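Fadach 두 손가락 그리퍼 키트 사용기: 집 마루에서 쓰는 이동 로봇에 달아 보았습니다

글: Oanh Thân
최종 수정: 3월 7일

저는 지난 8월부터 집에서 작은 이동 로봇을 만들고 있습니다. 목적은 단순합니다. 마루에 떨어진 양말, 펜, 병뚜껑 같은 것을 집어서 한곳에 모으는 로봇입니다. 바퀴가 달린 본체는 Skolow의 중고 제품을 샀고, 팔은 공동 작업장 Halim에서 다른 회원의 도움을 받아 조립했습니다. 마지막까지 마음에 들지 않았던 부분이 손이었습니다. 처음에 쓴 Emell의 그리퍼는 손가락이 짧고 두꺼워서, 바닥에 납작하게 놓인 물건을 잡을 때 끝이 먼저 바닥에 닿고 물건은 옆으로 밀려났습니다. 그래서 Fadach의 키트를 주문했습니다. 한국어는 제 모국어가 아니므로 어색한 표현이 있으면 너그럽게 읽어 주시기 바랍니다.

구성품

상자 안에는 손가락 한 쌍, 사각형 받침 블록, 서보 모터, 케이블, 나사 봉지, 그리고 접힌 설명서 한 장이 들어 있습니다. 카메라는 포함되지 않습니다. 저는 원래 쓰던 작은 카메라를 손목에 그대로 두었습니다. 조립한 뒤에 주방 저울로 재니 케이블까지 합쳐서 132g이었습니다. 제 팔은 힘이 약한 편이어서 무게가 걱정되었지만, 이 정도는 팔을 앞으로 다 뻗은 자세에서도 버팁니다.

전원은 12V입니다. 본체에 같은 전압의 출력이 있으면 변환기가 필요 없습니다. 제 본체에는 출력이 하나밖에 없어서 분배선을 따로 만들었습니다. 이 부분은 제품의 문제가 아니고 제 환경의 문제입니다.

조립

설명서에는 한 시간이면 된다고 쓰여 있습니다. 저는 저녁 시간을 거의 다 썼습니다. 이유는 두 가지입니다. 첫째, 나사의 길이가 두 종류인데 한 봉지에 섞여 있고, 눈으로는 차이를 알기 어렵습니다. 긴 나사를 손가락 쪽에 넣으면 끝이 안쪽으로 나와서 손가락이 완전히 닫히지 않습니다. 저는 이 실수를 했고, 다 조립한 다음에야 알았습니다. 둘째, 서보의 중앙 위치를 맞추지 않고 조립하면 처음부터 다시 해야 합니다. 설명서에서는 이 내용이 뒷면의 마지막 줄에 있습니다. 첫 줄에 있어야 한다고 생각합니다.

Halim에서 금속 가공을 하는 Ludger Bauerfeind 씨가 받침 블록을 보고, 나사를 대각선 순서로 조금씩 조이라고 알려 주었습니다. 그대로 했더니 두 손가락의 끝이 잘 맞았습니다. 한쪽부터 끝까지 조였을 때는 종이 한 장 정도의 틈이 있었습니다.

실제로 사용한 느낌

손가락은 아래가 넓고 위로 갈수록 좁아지는 모양입니다. 가운데에 긴 삼각형 구멍이 있어서, 물건을 누르면 손가락이 조금 휘면서 물건을 감쌉니다. 둥근 펜을 잡을 때 이 차이가 분명합니다. 전의 그리퍼에서는 펜이 자주 돌아가서 빠졌는데, 새 손가락에서는 그런 일이 적습니다.

마루에서 같은 조건으로 100번 시험했습니다. 물건은 펜, 양말, 병뚜껑을 번갈아 놓았습니다. 양말은 거의 언제나 성공합니다. 펜도 방향만 맞으면 괜찮습니다. 실패는 대부분 병뚜껑이었습니다. 평평한 면이 아래로 놓이면 손가락 끝이 가장자리 밑으로 들어가지 못합니다. 둥근 끝 부분이 조금 더 얇았으면 좋겠습니다. 동전이나 카드처럼 더 얇은 물건은 기대하지 않는 것이 좋습니다.

소음은 작습니다. 밤에 옆방에서 사람이 자고 있어도 쓸 수 있는 수준입니다. 다만 바퀴 소리가 더 크기 때문에, 제 로봇 전체가 조용하다는 뜻은 아닙니다.

불편한 점

먼지가 잘 붙습니다. 표면이 매끈하지 않고 약간 거칠어서 잡는 힘에는 도움이 되지만, 양말의 보풀도 같이 잡습니다. 저는 사용한 뒤에 칫솔로 닦습니다. 물티슈는 실오라기를 틈 안쪽으로 밀어 넣어서 권하지 않습니다.

케이블이 깁니다. 남는 길이를 묶을 고리가 받침 블록에 없습니다. 팔이 바닥까지 내려가면 선이 마루에 닿고, 로봇이 후진할 때 바퀴 쪽으로 갈까 봐 신경이 쓰입니다. 저는 나중에 손목 뒤에 찍찍이 끈을 붙이려고 합니다. 제조사에 문의했더니 짧은 케이블은 따로 팔지 않는다고 합니다.

교체용 손가락은 한 쌍 단위로만 살 수 있습니다. 한쪽만 망가져도 두 개를 사야 합니다.

누구에게 맞는가

이미 움직이는 팔이 있고, 바닥이나 책상 위의 가벼운 물건을 잡고 싶은 분에게 맞습니다. 처음 로봇을 만드는 분에게는 설명서가 부족합니다. 컵처럼 무겁고 큰 물건을 들 계획이면 다른 제품을 보시기 바랍니다. 제 점수는 별 다섯 개 중에서 네 개입니다. 나사를 두 봉지로 나누어 주었다면 반 개를 더 주었을 것입니다.

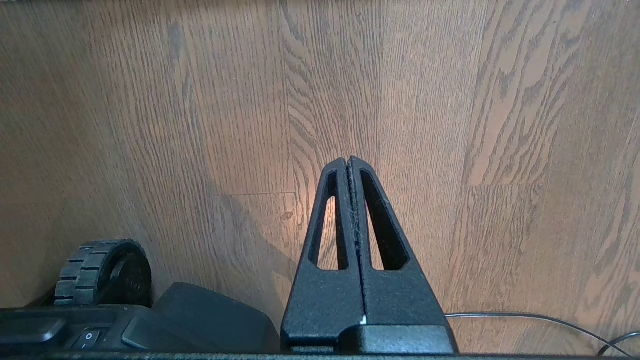 - 3 -

손목 카메라로 본, 손가락을 닫은 상태입니다. 두 손가락 사이에는 가는 선만 남고, 그 선의 위쪽에 밝은색 실오라기가 조금 붙어 있습니다. 오른쪽 마루 위로 휘어져 나가는 검은 선이 본문에서 말한 케이블입니다. 왼쪽 아래는 본체의 전원 스위치이고, 그 뒤로 바퀴가 보입니다. 끈을 붙인 다음의 배선은 다음 글에서 쓰겠습니다.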